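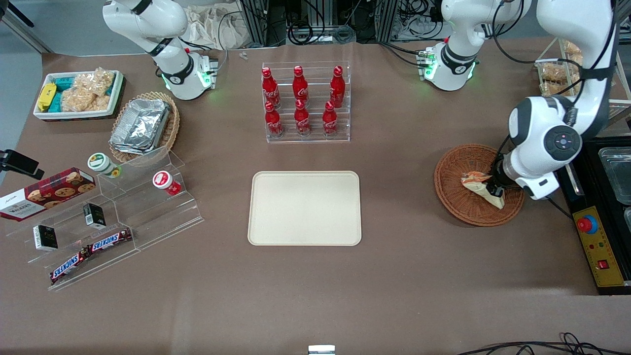
**Unit 8: Shelf Space and Stock Rotation in Small Food Shops**
Course notes, Brostness College, Retail Operations
January 22, 2020

## 8.1 Scope of the unit

This unit covers the allocation of shelf space in shops that sell packaged snacks, bottled drinks and a limited range of fresh goods. Students should have read the chapter on ordering before the lecture. Larger stores are treated in the second half of the course.

## 8.2 Facings

A *facing* is one unit of a product visible to the customer at the front of the shelf. A bottle standing behind another bottle adds to the stock held but does not add a facing. Students often confuse the two in written work, and marks are deducted where the terms are mixed.

The number of facings given to a product normally depends on:

- its weekly sales
- the size of the delivery case
- the time between deliveries
- any written agreement with the supplier

A product that sells slowly may still keep one facing if regular customers expect to find it.

## 8.3 Rotation

Stock is rotated on the principle of *first in, first out*. New units are placed at the back and older units are brought forward. Where a shelf can be reached only from the front, the older units must be removed before the new ones are loaded. Date codes are checked at the time of loading and again at the weekly count.

Tiered racks and sloped shelves make the rear units easier to see. They hold less stock for the same floor area, and the shop must refill them more often.

## 8.4 Case study: the Jikurum shop

The Jikurum shop is a single-room store with one delivery each week. At the January count it held 2,253 units, of which nearly 9 percent were within a week of their date. Most of these were salted snacks from one supplier, Dramani, ordered by the full case although sales did not support it.

The shop moved to half cases and reduced the range to 8 flavors. It kept the same number of facings for the flavors that remained. Students should consider whether that decision was sound, given that the freed space was passed to bottled drinks from Drasaner.

## 8.5 Preparation for the seminar

1. Draw a shelf plan for one bay of a shop known to you. Mark facings and depth separately.
2. State the delivery interval and show how it affects the plan.
3. Bring a printed copy. Plans sent by email after the seminar will not be marked.

The stock count form is in Appendix B of the course reader.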